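A Longer Life for the Staff Canteen

When the Dedmont office first opened its canteen, lunch was served at noon and the doors were locked by two. Few of the 162 people who work in the building today would recognise that arrangement. They arrive at different hours, eat at different hours, and often bring food from home.
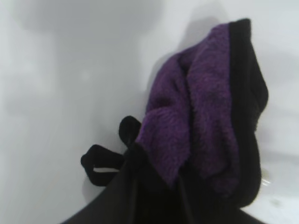

Workplace Services, Dedmont

The department began its review of shared meals in July. Ognjen Ionescu, who led the work, asked staff when they ate and with whom. Most ate alone, though many said they would prefer company – provided that the break remained their own.

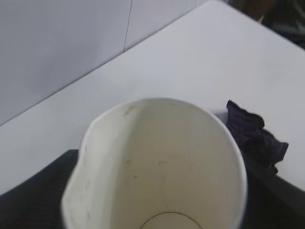 A table for thirty minutes

The first change was modest. One long table is now kept free of meetings from 11.30 until 3, and soup is served throughout. Colleagues at the Nilaver office have adopted the same hours, with bread supplied by Nikolaidis, a local bakery.

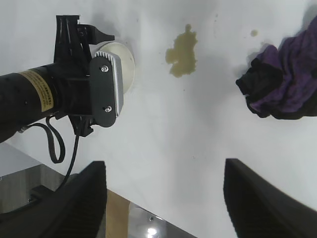 Prices have been held at the previous level until the spring. In the first term the kitchen served 2,389 bowls, and lentil was ordered more often than any other kind. Gerasimos Kyriakidis, the head cook, has asked for a second stove – a request now under consideration.

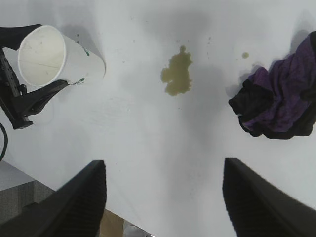 May visitors eat in the canteen?

Visitors are welcome when accompanied by a member of staff, and pay the same price at the till. Groups of more than six should write to the kitchen by 10 a.m. on the day before their visit.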